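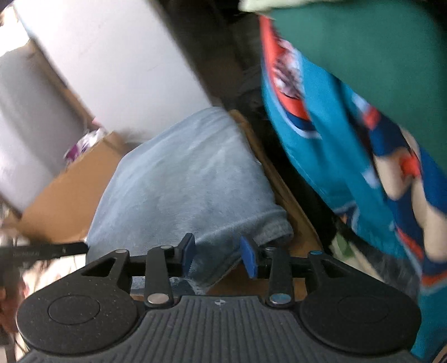
Light blue fleece blanket, folded into a soft bundle.

Folding & Storing FAQ — Harawira Home Notes

How do I fold fleece so it stays put?
Keep it loose! Fleece springs back if you crease it hard, so fold in thirds, then in half, and let it be a bit round. I love a plump stack.

Can I fold on the bed?
Yes, please do! It's the best big flat surface in the house. Smooth the bedspread first and lay each piece out fully.

What about jeans?
Lay them flat, back pockets up, and run your hands down both legs. 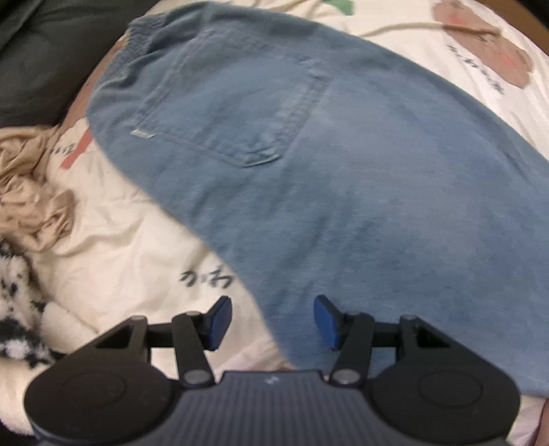
Then bring one leg over the other and fold up from the hem. With a stretchy waist, fold toward the waistband — it bunches, so it sits better on the outside.

Will the Pruvby bin hold a blanket and jeans?
Easily. Put the blanket in last.

How often should I refold?
I do mine on Sunday, with music on!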